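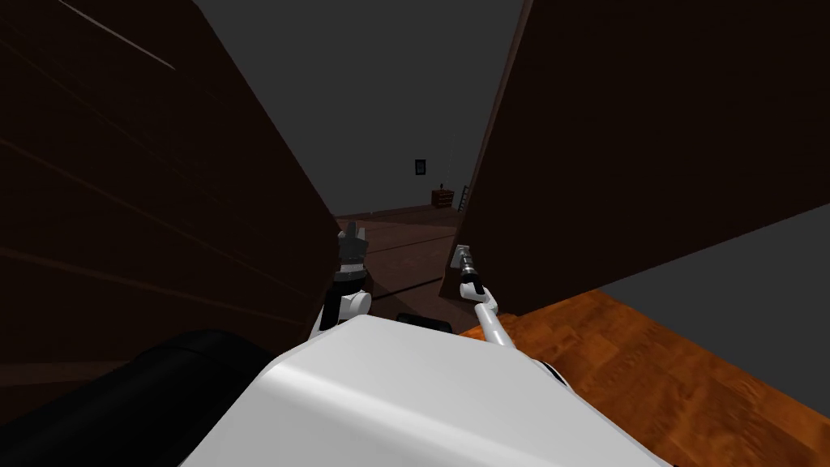
Doorways are a solved problem, according to Upendo Wanyama, so why spend all of March on one?

Fair challenge! A round robot on wheels going through a gap is well covered. Two arms held out in front, going in between two tall panels, is a lot more fun. You can't treat the robot as a circle any more, so the planner has to think about the base and both arms together.

Where we are with Zirnex (our planner, all in simulation for now): the old version planned the base first, then the arms. It would park beautifully and then find it had no room to bend an elbow. Lovely parking though.

The new version plans the lot in one go. Slower per query, but far fewer dead ends. On our narrow-gap set we ran 386 starts and it found a path for all but four of them. I did a small lap of the kitchen.

All four failures had the same cause, too. The collision shape for the body shell was a fat box, so the planner believed the shoulders were wider than they are. I've swapped it for a rounded hull and I'm rerunning the set tonight.

Small tooling tip while I wait: draw your collision shapes over the rendered model, and leave them on for a whole day. I'd been looking at the pretty mesh for weeks and the planner had never seen it once.
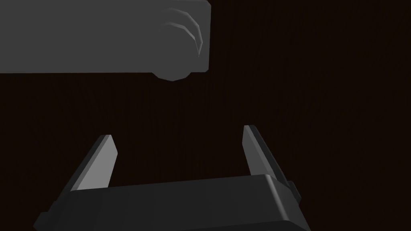
Does the wrist view feed the planner, or is it only there for you to look at? Asks Aslak Forsberg.

It feeds it! Only for the last bit of the approach. The planner gets the gripper into the right area with the fingers open, then a small controller takes over and corrects from the wrist view at every tick.

The handover is the part I'm proudest of and also the part that breaks. If the object is well off to one side of the gap between the fingers, the controller wants a big sideways move, and it knows nothing about the furniture. So now it has a limit – anything too large goes back to the planner as a fresh query.

Dark grippers against dark wood grain are rough on the segmentation, by the way. I'm adding more lighting changes to the training renders and will post before and after.

Code for the handover is going up once I've tidied the config files. They are a disgrace. Back to the rerun!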